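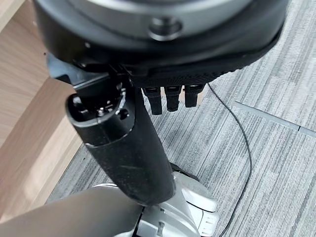

Jesberg Drarkemo Twin-Tower CPU Cooler

Air cooler for desktop processors
In stock at Trirkau
Price: $80
Warranty: two years, parts and fans

We have had the Drarkemo in our own test PC since November and we like it a lot! Big air coolers don't get much love these days, what with every new build photo showing tubes and a little screen, but a well-made heatsink with a couple of slow fans is still a lovely thing to own. You bolt it on, set a fan curve, and then mostly forget there's a cooler in there at all.

The Drarkemo is Jesberg's large model, with two fin stacks and a fan for each. One fan sits at the front and the other goes between the towers, so air is pushed through the first stack and picked up again before it reaches the second. Both fans plug into the splitter cable in the box, which means you only need the one CPU fan header on your board.

Will it fit?

Please measure before you order. The cooler stands 171 mm tall with both fans at their normal height, and plenty of mid-tower cases stop short of that. Look for "max CPU cooler height" in your case manual. If your side panel has a thick layer of foam on the inside, take that off the number too.

Memory is the other thing to watch. Standard-height sticks slide under the front fan with room to spare. Tall sticks with light bars may touch it, and then you have to clip the fan a bit higher, which adds to the total height. A few customers have moved the front fan to the back of the rear tower instead (there are enough clips for this) and that works nicely in cases with a roomy rear section.

The top graphics card slot stays clear on every full-size board we've tried. On small boards it's tighter, so send us the model name and we'll tell you what we know.

Mounting

Jesberg has redone the mounting kit for this version and it is so much better than the old one. The backplate now has rubber feet that grip the board while you turn it over, and the screws are sprung and stop by themselves when they're all the way in. Tighten them a little at a time, going from side to side. The long screwdriver you need comes in the box, and it's a decent one — magnetic tip, proper handle, not the bendy sort that ends up in a drawer.

Put the backplate on with the board outside the case if you can. With the board already in, you'll need a case with a cutout behind the socket.

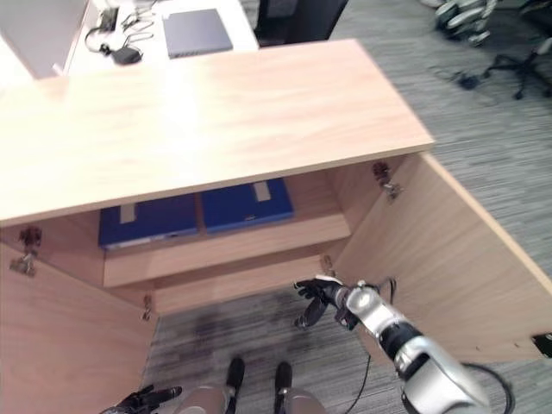
Cabinet with both doors open, two dark blue binders on the shelf.

Noise

At idle we can't pick it out over the case fans. During long video exports the fans do speed up, but the sound is a low, even rush of air with no whine to it, and it doesn't hunt up and down the way some coolers do. You can help it along by setting a few seconds of delay in the fan settings of your board. Short bursts of heat don't need a response, and a heatsink with this much metal soaks them up without trouble.

If you mainly play games, you probably won't hear it over the graphics card.

What's in the box

Heatsink with the fan clips already on one side
Two fans
Spare clips
Splitter cable
Backplate and screws for current AMD and Intel desktop sockets
Long screwdriver
Tube of Thaweesak thermal paste
Printed guide with large, clear drawings

About the paste: Thaweesak is the same one we sell on its own. It spreads easily, wipes off with a dry cloth and doesn't conduct electricity. A pea-sized dot in the middle is plenty for most chips, and there's enough in the tube for several goes.

Colors

Black or bare metal. The black version costs the same and performed the same in our PC. The bare metal one shows fingerprints until you wipe it down, but we think it looks fantastic with a plain dark board behind it. Neither has any lights.

Cleaning

Pop the fans off and brush the fins from top to bottom with a soft paintbrush. If you use canned air, hold the fan blades still while you spray. A house with pets will want this done a bit more often, and a dust filter at the front of the case makes a huge difference.

Moving your PC

It's a heavy cooler. Carrying a built PC to a friend's place is fine if you keep it upright, or lay it flat on a car seat with the board facing up. For shipping by courier, please take the cooler off first and pack it by itself.

Returns

Unused coolers can come back in the original box. If yours doesn't fit your case, keep the thermal paste sealed and write to us before sending it, and we'll see if the smaller Jesberg is a match for your build.

Also useful with this cooler

Thaweesak thermal paste, single tube
Jesberg spare fan clips
Trirkau magnetic dust filter, cut to size

Page updated Feb 18, 2025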